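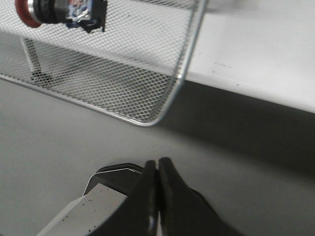 Ingvar Vestergaard wants the switches out of the mesh altogether and back in closed drawers, on the grounds that a terminal screw will go through any basket we own and that dust goes through both ways. His note was on the bench when I came in. Fair on the screws. I still prefer the mesh for anything bigger than a thumb and am writing down why, along with what got done.

September, control parts, sorting continued.

Started 8:20. Bench wiped down first. The white surface gets dirty fast and shows every speck, so I've stopped using it for anything with open contacts and put a sheet of clean paper down before taking a block apart.

The part I keep coming back to is the one that looks like a push-button, with the reddish-brown ring, the short metal collar and the ribbed black body. Blue and white on the label end. I have it under "button, unidentified" for now. The card that should go with it says Juneo but that card has been in three different drawers and I don't trust it. Need to read the label properly under the lamp and write the part number on a tag. Do not file by ring color. We did that with the old stock and ended up with stop buttons and plain red start buttons in one heap.

Basket notes

The silver diamond mesh is expanded metal with a thicker wire rim. Good: you can tell roughly what's in it from the side, and it tips easily for tilting parts out. Bad: small protruding bits catch in the diamonds. Terminal clamps are the worst. If a part hangs up, lift it out by the body and don't pull on the block, the block comes off its collar and then you are matching halves.

Test with loose hardware, since Ingvar asked. Took the tin of mixed clamp screws, 45 of them, and shook them in a mesh basket over a tray for a slow count of ten. 27 went through. So he's right and loose screws are banned from mesh. They go in the lidded tubs from De Luca, which we have plenty of.

Dust I'm less sure about. The Porkum drawers collect it too, in the back corners, and it stays there because no one pulls a drawer all the way out. A basket can be knocked out over the bin. I left a clean contact block in each this morning and will look at both at the end of the month.

Where things go now

Complete buttons (head, collar, block together): mesh, one layer, up to 6 to a basket.
Loose contact blocks: Porkum drawers, top row.
Collars and lock rings: De Luca tubs, by diameter.
Screws and clamps: De Luca tubs, lids on.
Anything without a tag: stays on the bench until it has one.

One layer matters. When they're piled up the lower ones get their clamps bent, and the bent ones look fine until you try to land a wire.

10:40. Meter check on the complete buttons that had tags. Continuity across the normally open pair with the button held, then across the normally closed pair with it released. 5 failed. Two of those had corroded terminals and came back after cleaning, so I put them in with the good ones and wrote "cleaned" on the tag. The other three went into the scrap box with their collars removed and kept. One reading wandered between 2 and 30 ohms depending on how hard I pressed, and I'd rather not see that on a panel again.

The Vudent panel still needs two start buttons and one stop. Starts are pulled and sitting in a tub with the job name on it. Stop not pulled, because the only loose one I'd consider is the unidentified one and it isn't going on anything until I know what the contacts are rated for.

Afternoon: cut tags from the stiff manila card. Pencil, not marker, the marker bled last time. Tag ties go around the collar, between the ring and the body, where they don't foul the terminals. Ran out of ties at the second basket and used waxed thread, which holds better and I may stick with it.

Ingvar came by at 3:15 and looked at the screw tray. He still wants drawers. We settled on leaving the complete buttons in mesh until the dust check and then deciding, and he took one of the De Luca tubs away for the fuses.

To do
— lamp and loupe on the blue and white label, part number on a tag
— more thread
— file the burr on the drawer runner, second Porkum from the left
— find the other half of the Juneo cards
— stop button for Vudent, ask purchasing if nothing turns up in stock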